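Right, club's shut until the new year, so I've finally got time to write up how we set up a practice room in the simulator. Three of you have asked me since the last session and I gave three slightly different answers (sorry!). This is the version to follow. It's for the two-armed robot, the one we call Lobo, and it assumes you've already got the simulator installed and can open the starter room without it falling over.

If you haven't got that far, Amândio Baptista wrote the install notes and they're in the club folder under "Suder". Do those first and come back.

## What we're trying to do

The task for the Clurkton round is tidying. The robot gets a tool in one gripper and has to put it away in an open cabinet compartment, then go back to its rest pose. Sounds like nothing. It took our team most of July to get a single clean run, and the rooms change every time, so you can't just record the arm movements once and play them back. We tried that. It's a very good way of posting a screwdriver through a table leg.

So you need lots of rooms, and you need a quick way of making them.

## Step 1: Start from the bare room

Open the starter file and save it straight away under your own name. Please, please do this. We lost the original twice last term.

Then put in the things that have to be there:

- the robot
- one cabinet with at least one open compartment
- one tool the gripper can hold
- a floor and walls (you'd be amazed)

Run it like that before you add anything else. If the arms twitch when you press play, the robot's base is probably sunk into the floor a tiny bit. Lift it by 3 mm and try again.

## Step 2: Shuffle the colours and textures

There's a script called `shuffle_room.py` that goes through every surface and gives it a random colour or texture. It looks awful and that's fine! You want your program to find the cabinet by its shape and where its opening is, and if every practice cabinet is brown it'll happily learn "brown" and get stuck on the day.

Run it with a seed number so you can get the same room back later:

`python shuffle_room.py --seed 335`

Write the seed down somewhere. If something strange happens in a run and you haven't got the seed, the rest of us can't look at it with you.

## Step 3: Add clutter

Now throw some things in. The `clutter` folder has bowls, balls, chairs, pictures for the walls and all sorts. I usually put a few on top of the cabinet and a few on the floor nearby, and leave the open compartment alone to begin with. Once your program can cope, move things closer to the opening and see what breaks.

Don't go mad with it. My first go had so many bits in it that my laptop managed about a frame every few seconds and sounded like a hairdryer.

With the colours shuffled and the clutter in, this is the sort of room you end up with just before the put-away move:

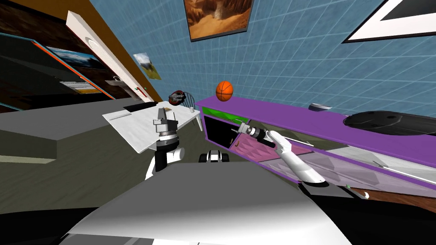
*Tool in the right gripper, lined up with the open front of the purple cabinet. Yes, that's a basketball on top.*

I've kept using this one because the approach comes in on a diagonal, and that's where most of our programs go wrong. They're happy when the cabinet is square on, and then you turn it and the wrist tries to go the long way round.

## Step 4: Get the approach right

This is the bit that needs patience. Split the move into two parts, a "get near" and a "go in", and test them separately.

For "get near", pick a point in front of the opening and send the gripper there with the tool already pointing the right way. I use a gap of 300 mm from the cabinet front. Closer than that and the wrist hasn't got room to turn, much further and the arm runs out of reach in some rooms.

For "go in", move in a straight line and do it slowly. Don't let the planner choose its own path for this part, it gets creative. In our code that's the `straight=True` setting, and if you leave it out you'll spend an evening wondering why the elbow keeps swinging (ask me how I know).

Then there's the other arm. It's easy to forget about it completely while you're staring at the one with the tool, but it still counts as something you can bump into. Park it somewhere with its gripper well clear before the working arm starts moving. Pointing up works nicely for us.

## Step 5: Run a batch and read the log

One good run means very little, so do a batch. `run_batch.py` takes a list of seeds and leaves you a text file with a line for each, saying whether the tool ended up inside, what got knocked, and how long it took.

My last batch got 93 per cent, and I was thrilled until I noticed I'd left the clutter switched off. With it back on the number was a lot less impressive and I'm not going to put it here.

When you get a failure, open that seed and watch it from the robot's own camera as well as from the side. The side view tells you what hit what. The robot's view tells you what the program had to go on when it made the choice, and quite often the opening was half hidden behind its own forearm.

## If it goes wrong

**The tool drops out of the gripper.** Check the grip force first, then the friction on the handle. The shuffle script changes the look of things and shouldn't touch friction, but an older copy of it did, so make sure yours is the new one.

**The tool goes in and shoots out again.** It's overlapping the back of the compartment. Stop the move a little earlier.

**Everything floats.** Gravity's off. There's a tick box. We've all done it.

**The program can't find the cabinet at all.** Try the same seed with plain walls. If it works then, you need more practice rooms with busy backgrounds, so make another batch from Step 2.

Bring your seeds and your log file to the first session back and we'll go through the worst ones on the big screen. Brultulska team, I still need your cabinet files from before the break, and so does Amândio.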